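The Hand Should Teach First

Monday, December 2, 2024

In the workshop at Titomstead we have two ways to show a robot a task. One person can hold the arm and guide it with his own hands, or he can sit at the desk in the next room and move it by remote control. Most of my colleagues prefer the desk. I think they are in too much of a hurry, and I would like to explain why.

Since August we have worked on the Platodum job, which is about putting computer parts on a fixture board. At the desk a person can record 25 demonstrations before lunch. By hand I have never made more than seven. If we only look at the numbers, the question is closed.

But a number does not say what the teacher has understood. When I guide the arm myself, I feel the moment when a part touches the edge of its place and does not want to go in. I slow down without deciding to do so. At the desk I see the same moment on a screen, a little late, and my correction is often too big. The robot then learns this big correction from me as if it were good work.

I must be fair to the other side. The hand also brings errors. We push harder than the motors would push, and our sleeves come in front of the camera. The group in Karnau stopped hand guiding for this reason, and their set of 3,731 recordings is very clean. I have studied it with respect. Still, I find in it a kind of nervous movement near the end of each task - many small steps, left and right, before the fingers open.

My proposal is simple. Every new teacher should spend the first two days with his hands on the arm, and only after this go to the desk. 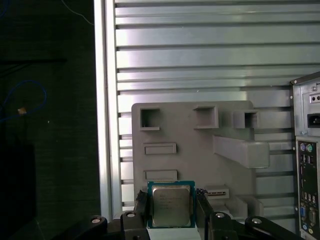 What Buckley does differently

At Buckley they let the same person do both on one day, the hand in the morning and the desk after lunch. I was against this at first, as it seemed to me tiring. Now I would like to try it with our next group, if the schedule permits.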